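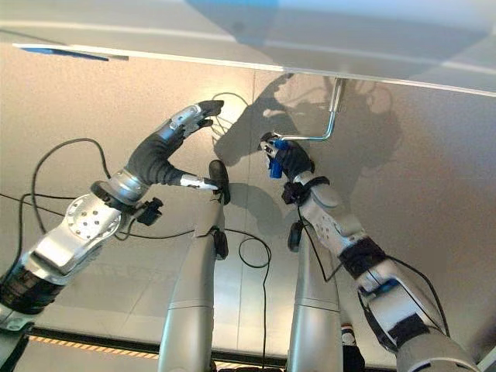
According to one longtime reader of the Jinder newsletter, the hard part of a home-built humanoid is the hands, and everyone who starts with the legs finds this out in the second year. The remark is often repeated among contributors to Nirno, an open workshop project devoted to a two-armed, two-legged robot that can be assembled and maintained with the tools of an ordinary shared shop.

Nirno is both the name of the machine and the name of the group that builds it. The work is carried out at the Jildale workshop, a members' shop occupying the ground floor of a former feed warehouse. The project publishes its drawings, wiring tables and test records, and grants permission for their use by private builders and schools. It does not sell kits or finished robots.

History

Nirno began as a tabletop arm intended to turn valves and knobs. The first arm used printed joint housings, which were replaced with metal ones after repeated cracking near the elbow. A second arm of the opposite hand followed, and the two were mounted on a shared torso. Legs were added in the third phase of the work, at first only as a stand for the upper body.

In its early period the group met on Monday evenings and kept its records on paper. These records were later copied into a single build log, which at the last count held 777 entries. The log remains the main source for the design history of the machine, though entries from the first winter are incomplete and several of the drawings they mention have been lost.

Design

The machine is divided into five units: torso, left arm, right arm, left leg and right leg. Each can be removed with hand tools and worked on separately. The arms are built from short segments joined at powered housings, and the wrists end in a common plate to which different hands may be fitted.

The current hands, known in the project as the Ouali pattern, have jointed fingers and an opposed thumb. They are worn with gloves or sleeves of stretch material, which improve grip on smooth surfaces and keep grit out of the joints. Gloves are regarded as a consumable part. The build guide calls for a fresh pair whenever the fingertips become shiny, and for the old pair to be kept as spares for dry testing.

The complete bill of materials lists 315 parts, excluding screws and cable ties. Of these, 242 can be bought from general suppliers. The remainder must be machined, printed or cut by the builder. Drawings are provided for all of them, although the hip bracket has been revised several times and older copies should be checked against the current sheet before any metal is cut.

Wiring

Cable routing has been a continuing subject of discussion within the project. In the original layout all wiring passed through the center of each joint. This gave a clean appearance but made repairs slow, as a single damaged lead could require the removal of an entire arm. The second layout carries cables on the outside of the limbs, held with straps, and leaves slack at the shoulder, elbow and wrist. Builders are advised to move each joint by hand through its full travel before power is applied, watching for any cable that pulls tight or drops into a hinge.

The Jildale machine uses the external layout. A hybrid form, in which power leads run inside the limb and signal leads run outside, has been proposed in the newsletter and remains untested.

Crank exercise

The crank exercise is the best known of the Nirno bench tasks. The robot takes hold of a crank handle and turns it. The task is considered useful because the hand must follow a fixed circle while the arm changes its shape throughout the turn – small errors in the elbow or shoulder show up at once as side load on the handle.

A basic trial consists of 21 full turns in one direction, a pause, and the same number in reverse. One hand does the work and the other is held clear of the crank. The build guide recommends a handle of a color that stands out from the glove, so that an observer can follow the grip from a distance. It also recommends that the crank be fixed to a support heavy enough not to shift under load.

Trials are graded by completion, by the number of times the grip has to be reset, and by peak motor current. Results are entered in the log with the glove type and the date of the last joint service. Trials stopped by hand are entered as well, with the reason given.

Safety practice

Members of the Jildale workshop must complete a short introduction before working near the powered machine. A stop switch is kept within reach of the operator, and a second person must be present for any test involving both arms. Loose sleeves and lanyards are not permitted. The legs are locked during arm tests, a rule adopted after the knee motors were found to respond to faults on the shared power line.

Publications

The Jinder newsletter appears in March and at irregular times during the rest of the year. It carries drawing corrections, reports from other shops, and letters. Back issues are kept at the Jildale workshop, where they may be read during opening hours – copies are not lent out.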